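Budget for a second pair of hand-held grippers?
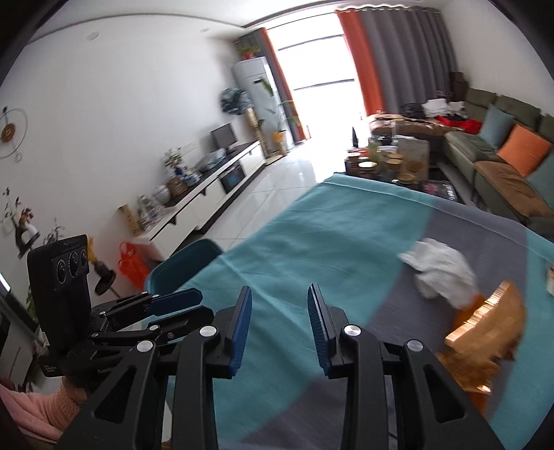 Both grippers over the table, camera module on the left one

tasholm_kit
Planning next year's spend and need to put figures in by September. We have one pair and want another. Kenska quote 489 per gripper without a camera, Prantl want 1099 with the camera fitted. Has anyone bought from either?

pivotpin
Kenska, 2 of them. No complaints about the build, but you'll spend the difference on cameras and mounts. Put the full cost in the budget or you'll be back asking for more.

W. Wallner
Disagree with pivotpin. We fitted our own cameras and still came in well under Prantl. It took a couple of afternoons.

pivotpin
Whose afternoons, though? Ours get charged to the project.

W. Wallner
Fair point, mine don't.

mossbank
Whichever you pick, ask about finger pads. The ribbed ones are a spare part and Promard charge 27 a set. I'd allow for a few sets a year if you handle anything with sharp edges, like that crinkled coppery thing on your cloth.

tasholm_kit
Thanks, pads weren't on my list at all. Do Promard ones fit the Kenska fingers?

mossbank
Mine did after a bit of filing. Ask them for a drawing first.

tasholm_kit
Will do. Leaning towards Kenska plus a line for cameras. I'll post the final figures once they're agreed.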